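4. Thresholds, entryways and the habit of taking shoes off

4.1 Why we looked at the front door

When we began visiting homes in Fuvmont, we had planned to spend most of our time in kitchens. Kitchens are where earlier studies of household routine have tended to settle, and with good reason, as so much of family life passes through them. But the more doors we were welcomed through, the more we found ourselves held up in the first few feet of the home, talking about mats and hooks and whether we ought to take our shoes off. Our hosts had a great deal to say on the matter, often before we had put down our bags, and by the second month of visits we had given the entryway its own page in the interview guide.

We use the word "threshold" loosely in this section. In some homes it meant a proper hallway with a door at each end. In others it was a strip of floor just inside the apartment door, set apart from the living room by nothing more than a change in behavior. What interested us was the point at which people felt they had come in, and that point was quite often several steps past the door itself.

4.2 Rules that are spoken and rules that are not

Almost every household had a rule about shoes, although a good many of them told us at first that they did not. A woman in one of the older row houses said cheerfully that guests could do as they pleased, and then, a little later in the same visit, described a brother-in-law who "walks right through in his boots" in a tone that made her own view of it plain enough. We came to think of rules like hers as soft rules. They are held with some feeling, they are passed on to children, and they are very rarely said out loud to a visitor.

Firm rules looked different. They were announced at the door, sometimes by the youngest person present, and they came with equipment: a basket of slippers, a bench, a small stool for an older relative. Households with firm rules were also more generous in explaining them. Some spoke of clean floors and crawling babies, some of how they had been raised, and a few of the downstairs neighbors, whose sleep they took seriously. Only now and then did anyone offer a single reason. The usual pattern was to begin with dirt and end up, by way of a grandmother or a first apartment, at something closer to respect.

In the Covurell district, where most of the homes are rented and many of the tenants share with people they did not know before moving in, the rules had a more negotiated feel. Two of the shared households had written theirs down. One had a note taped beside the light switch, rewritten more than once to judge by its layers of tape, which dealt with shoes, umbrellas and bicycles in that order. The tenants were fond of it and a bit embarrassed by it too.

4.3 Where the shoes go

Taking shoes off creates a second question, and it is one that earlier writing on the subject has mostly passed over. Once they are off, they have to be somewhere. We had expected storage to be a matter of space, and to some extent it was, but space alone did a poor job of explaining what we found. Large hallways in Fuvmont could be thick with loose shoes, while some of the smallest apartments in Covurell kept every pair in its place.

What seemed to matter more was whether people thought of shoes at the door as waiting or as put away. Shoes that are waiting will be worn again soon, and they can sit on the mat with their laces undone without troubling anybody. Shoes that are put away have been finished with for the day. Many of the sharper disagreements we heard, between couples especially, came down to one person seeing a waiting pair where the other saw a pair that ought to have been put away hours ago. The open rack is an interesting piece of furniture in this respect - it lets shoes be both things at once, tidy enough for one party and handy enough for the other.
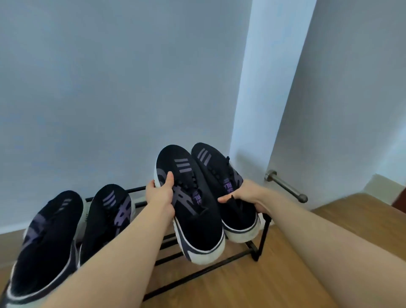
Figure 7. Black sneakers and a low metal shoe rack by a pale wall.

Racks were also the piece of furniture people were most willing to laugh about. They had been bought to hold a family's shoes and had ended up holding one person's. They had been moved from the door to the bedroom and back again. One retired couple told us at length, and with real enjoyment, about a rack that had survived three changes of address without ever being the right width for any of them. Closed cabinets drew fewer stories and rather more pride, and we were seldom shown inside.

4.4 Guests, children and other exceptions

No household applied its rule evenly. Repair workers were nearly always let off, and so were the elderly, people carrying something heavy, and anyone who was only running back for their keys. Parties were their own case. Five of the households with firm rules said they suspended them for large gatherings, mostly to spare guests the hunt for their own pair at the end of the night, while others held to the rule and accepted the heap by the door as part of the evening.

Children, as we have hinted, turned out to be keen enforcers. Parents in the Cloltham follow-up visits, which took place in January when the sidewalks were slushy, described being sent back to the mat by sons and daughters of kindergarten age. We heard less of this in homes with teenagers, where the traffic in reminders ran the other way.

4.5 Some limits, and a link to the next section

We should say plainly that our visits may have changed what we saw. A visitor at the door is just the sort of event that calls a shoe rule into being, and a household that expects one may well have straightened the mat beforehand. The diaries collected under the Ní Chonaill project, in which residents wrote down their own comings and goings over an ordinary week, are a helpful check here, as they cover the hours when we were not around. They record far more stepping over of shoes than we ever witnessed. Section 5 takes up those diaries in more detail, beginning with the entries on coats, bags and mail.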